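19 October 2018
By Marcus Gallagher

The state should publish its software contracts

Last February the state's Department of General Services renewed its contract with Ostrowski, the company that runs the online portal where residents apply for licenses, pay fines and check the status of their benefits. The renewal was for three years. It was approved in a meeting that lasted 20 minutes, and the text of the contract was not released to the public until a reporter asked for it. When it came, the pricing pages were blacked out.

I have no particular complaint about Ostrowski. The portal works for me most days. My complaint is with the legislature, which has let agencies buy software for years under rules written for office furniture and road salt.

A bill now sitting in the House would change that. Sponsored by Rep. Esperanza Pettigrew, it would require every state agency to post its technology contracts online within 90 days of signing, prices included. It would also require a plain statement of what data the vendor collects from residents and where that data goes when the contract ends. The bill has had one hearing. It should get a vote.

The objections are familiar. Vendors say their prices are trade secrets. That argument deserves a fair hearing when a company sells to another company. It gets weaker when the buyer is the public. A contractor that repaves a county road has its bid opened and read aloud, and road builders have managed to stay in business. If Ollow or Bravberg would prefer to keep their rates private, they have plenty of private customers.

The second objection comes from the agencies. Sunita Nakamura, who handled purchasing for the state for many years and is now retired, told the hearing that small departments lack the staff to prepare contracts for release. I take that seriously. The answer is to pay for the staff. The bill as written includes no money for this, and it should be amended before it reaches the floor.

There is also a worry that disclosure will scare off new firms and leave us with the same two or three large ones. I think the current arrangement does that already. A small company cannot offer a better price if it has no idea what the state is paying now. When the city of Etitz began posting its contracts, the council was able to compare what its parks office and its water office were paying for the same scheduling program. The water office was paying double. Both had signed in good faith.

The data section of the bill has received less attention than the price section, and it matters more. People do not choose to use a state portal in the way they choose a store. If you want to renew a nursing license you hand over your Social Security number, your address and your work history. You ought to be able to find out who is holding them.

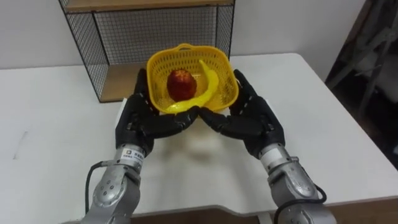
A pair of robotic hands holds a yellow basket over a white table.

Automated systems are going to take up a larger share of the state budget, whatever one thinks of them. Agencies will be asked to buy programs that sort applications, answer phones and flag tax returns for review. Those purchases will be harder to judge than a payment portal, and harder to undo. I would like the disclosure rules settled before the contracts are signed.

The House leadership has said the calendar is full. It found time this session for a resolution on the state dessert. Members who support Rep. Pettigrew's bill should say so publicly, and those who oppose it should explain which parts of these contracts they believe the public has no right to read.

Marcus Gallagher writes on state government. Opinions are the author's own.

Contact the opinion desk | Copyright 2018, all rights reserved | Back to top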